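Kerurcombe Station, Hand-Held Gripper Pair: Progress Report to the Solturance Fund
Oct 17, 2024

Maintenance of the gripper pair continued through the period. Both units were taken down in September, and the pivot bushings and finger pads were inspected. The 2 worn pads were replaced with stock from Laitinen. Cable strain relief was renewed on each unit, and the service interval was set at 900 cycles.

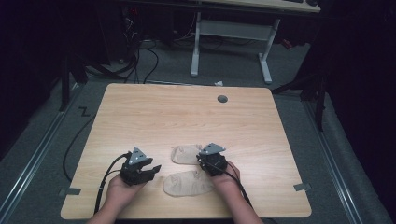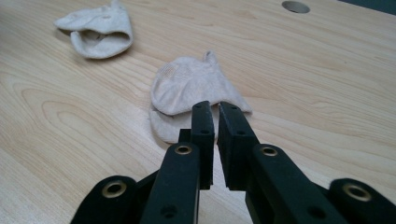 Sock handling at the station table, Kerurcombe.

Jaw alignment is now checked at the start of each shift, and results are entered in the Rerari log. The marker plates will be recalibrated next. We request release of the second installment to cover spare bushings for 6 months.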